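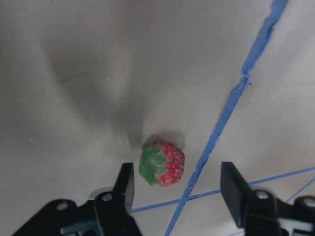
Pludano fruit tray 625
Shallow harvest tray for soft berries, by Lorkden

The Pludano 625 is a shallow tray for picking, carrying and cooling soft fruit. It was made first for strawberry growers who sell at the farm gate and do not want to move the fruit from one box to another before it reaches the customer. The fruit is laid in one layer, or in two layers if the variety is firm. We do not recommend three layers for any variety.

The number 625 is the outer length in millimetres. There is also a smaller model, Pludano 800, where the number comes from the weight of the empty tray in grams. We know that this is confusing. The names were given in different years and our customers have got used to them, so we keep them.

Material and construction

The tray is moulded in one piece from food-grade polypropylene. The floor has long slots which run in the same direction as the handles. The edges of the slots are rounded on the upper side, so that the berries do not get lines pressed into the skin. On older trays (delivered before January last year) the slots were cut square. These older trays can be stacked together with the new ones, but please put the new ones at the bottom, as their corners are stronger.

The four corner posts carry the weight of the stack. Air passes between the trays on all sides. When the trays stand in a cold room, leave a hand's width between the stack and the wall, and do not cover the stack with plastic film while the fruit is still warm from the field.

Colours: white and grey. The white tray shows dirt sooner, which many growers prefer. The grey tray contains recycled material in the handles only.

Liner

Each tray can be used with the Ivora liner, a thin mat of soft foam with small bumps. The liner is sold separately in packs. It lies loose in the tray and must be taken out for washing. Please do not glue it. One liner normally serves for a full season if it is dried flat after each wash. If it is rolled while wet, the bumps become flat and it loses most of its use.

The liner is not necessary for currants, gooseberries or cherries.

Picking into the tray

Pick in the early morning when the leaves are dry. Hold the stalk between the thumb and the first finger and break it a little above the berry. The green cap should stay on the fruit. A berry which has lost its cap will start to leak juice during the same day, and it is better to put it aside for jam.

Lay the berries down on their side and do not drop them from the hand. Fill from the far end towards yourself. A full tray should be moved into the shade before you begin the next one.

Washing

The tray can be washed by hand or in a crate washer, up to 60 degrees. Use a mild detergent. Strong chlorine makes the white plastic yellow and, after a long time, brittle. Red stains from juice do not harm the tray. They become weaker if the tray is left in the sun for some days, but they may not go away fully.

Stacking and transport

Full trays: maximum eight high on a flat floor, six high in a vehicle.
Empty trays: turn every second tray by half a turn and they will nest into each other.
The Peixoto trolley takes two stacks side by side and has a brake on the front wheels. It is not suitable for soft ground.

Ordering

Smallest order: one bundle of trays, one colour per bundle.
Full pallet: 1,000 trays.
Liners can be added to any order.
Spare handles are not available, as the handle is part of the moulding.

Orders received before Mon 7 September are sent from the present stock. Later orders will wait for the next production, and we will write to you with a delivery week. Pallet orders can be collected from our warehouse if you tell us one day before.

For questions about mixed pallets or older trays, please write to Ottar Aasen in the sales office. He will also send a single sample tray if you pay the postage.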